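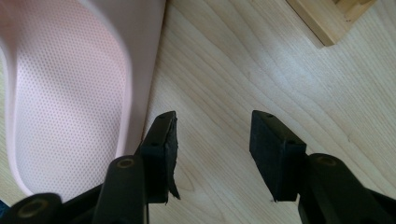 Ticket: order confirmation emails not sent after checkout
Shop: Stullberg Home and Footwear
Opened by: Torben Hellwig
Assigned to: Ermanno Monti, Wama support
Status: resolved

Torben Hellwig, 9:40 am
Customers pay and the order shows up in the admin, but the confirmation email never arrives. This started after we updated the Awan mail plugin last night. 13 orders are affected so far. Password reset emails still go out fine. I checked the spam folder on two test accounts and found nothing.

Ermanno Monti, 10:15 am
Thanks. Please send the mail queue log and tell me which template the confirmation uses. Is the shop still on the Pustska theme?

Torben Hellwig, 10:32 am
Yes, still Pustska. Log attached. The template is the default one with our logo and a product photo added at the top.

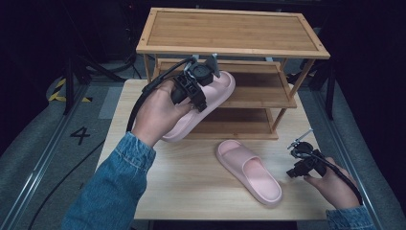

Every failed entry in the log says "body rejected, limit 3000".

Ermanno Monti, 11:20 am
The update added a size limit for each message, set to 3000 KB. Your template embeds the full-size product photo in the email. Password resets use a plain template, so they stay under the limit. Go to Mail > Templates > Order confirmation and change "Embed images" to "Link images". Then clear the template cache and retry the queue.

Torben Hellwig, 11:48 am
Changed and cleared. 2 test orders came through within a minute. The retry button is grayed out for the old ones.

Ermanno Monti, 12:05 pm
I reset the queue from our side. Please check again.

Torben Hellwig, 12:16 pm
All 13 are marked as sent now. You can close this.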